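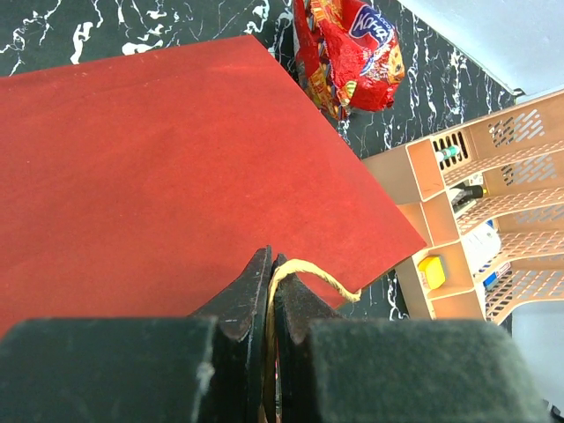

Posted by Aicha Bouzid | December 21, 2019 | Workshop notebook, bindery bench

Right, last proper entry before the break, so it's going to be long and a bit all over the place. Mostly paste, some cloth, one disaster with the nipping press.

Paste first. I've been cooking wheat starch at one part to five for years and never thought much about it, but Vivek came back from his fortnight at the Trarkach bindery swearing by one to four, cooked slower and then sieved twice. So I made both. The thicker one is lovely on the brush, really buttery, and it lets you reposition a turn-in for a good bit longer than I'm used to. The trouble is it wants thinning for paper and I kept forgetting, and by the third endpaper I had drag marks all along the fore-edge. Note to self: two jars, two labels, and write the labels BEFORE lunch.

Both batches kept four days in the fridge. On the fifth the thin one smelled like a wet dog and went down the sink.

Then the cloth. We're still going on the Ghoneim job, which for anyone reading this later is the set of recipe ledgers from the old bakery – family wants them rebound for use, not for a glass case, so they'll get floury fingers on them again and we're building accordingly. The text blocks are in better nick than we'd any right to expect. Somebody sewed them on tapes, properly, with a decent linen thread, and then somebody else came along much later and slathered the spines in what I'm fairly sure is white woodworking glue. Hanane has been getting that off with methylcellulose poultices, twenty minutes at a go, and she has the patience of a saint about it. I did one spine and had to go for a walk.

We'd settled on the Vestau buckram for the covers and I was all set to order it in the dark green. Then Abdelkrim dug out the old sample book and pointed out that the original quarter leather was red under all the grime, you can see it where the headcap folds over. So red it is. The family was thrilled when I rang! The grandmother remembers them red, apparently, which nobody had thought to mention in three meetings.

Vestau do the red in two weights. I pasted up test pieces of each on 2 mm greyboard and left them overnight under weights. The light one had paste strike through in a couple of spots, so that's out, pity, it turns a corner beautifully. The heavy one behaved, but the corners come out bulky if you do the ordinary mitre. Adel's trick is to leave one and a half board thicknesses at the corner and nick the tuck-in with the bone folder before turning the second side. I've been leaving two thicknesses my whole working life. He's right, it's neater. I've told him so once and don't intend to make a habit of it.

Warping. This took up most of a day and I want it written down properly.

All the test boards pulled towards the cloth side, as you'd expect, and then I lined the insides with the usual kraft and expected them to come back. Two did. The others came back too far and bowed inward like a potato chip. Theories on the day:

Vivek: grain direction. Checked, all running head to tail, boards and lining both. Not that.

Hanane: the heating. It had been going full bore since the cold snap and the room was desert dry, so the linings were shrinking faster than the boards could cope with.

Me: I'd used the thick paste on some of the linings and the thin paste on the others, and of course hadn't marked which (see labels, above).

I reckon it's Hanane's theory with a helping of mine. We put a tray of water on top of the radiator, redid four boards with thin paste, and swapped the blotters every half hour for the first two hours. Much better. One has a slight curve toward the book, and that's the way you want it if it's going to have one at all.

Colour note while I remember: the red shifts quite a bit depending on the lamp. Under the old bench lamp it goes orangey, by the window it's much closer to the headcap scrap. If the family comes in to approve it, walk them over to the window.

Now the press. The screw on the little nipping press has been grumbling since the autumn and on the second last day it seized with a text block in it. Nothing damaged, thank goodness, but Abdelkrim and I spent a good forty minutes with penetrating oil and a lot of muttering. Once it was open we found the thread packed with old grease and what looked like years of paper fluff, set like toffee. He cleaned it with a toothbrush and white spirit and regreased it, and it spins like a top now. Please, everyone, do not oil it from the top! It runs down and gets on the platen. Oil on the platen is how I ruined a title page in my second year and I still think about it.

Stock, for the January order: we're down to the last of the Merkemard 18/3 linen thread, and I want to buy 200 metres this time instead of the dinky reels. Greyboard is fine. Mull is low. We need new scalpel blades, number 10A, and another bone folder, as mine has gone missing again (Adel, check your apron).

Finishing foil can wait. I priced the tooling for the spine titles and it's cheaper to set them in the type we've already got, 14 point, and blind tool the rules. The family wants the years on them. I think small, at the tail.

Where things stand: ledgers one and two are sewn and rounded, three is under weight, four still has half its glue on. Boards for the first two are cut and waiting. I'd hoped to case one in before we closed and we just didn't get there, and I'd sooner not rush it with paste that's been sulking in the fridge.

To do when we're back:
cook fresh paste, thin only
label the jars
square up ledger three, tail edge looks off by a hair
ask Vivek for the Trarkach notes on hollow backs, he promised me photocopies
ring the family about the window visit

Water tray's been emptied, heating's down to low, press is left open.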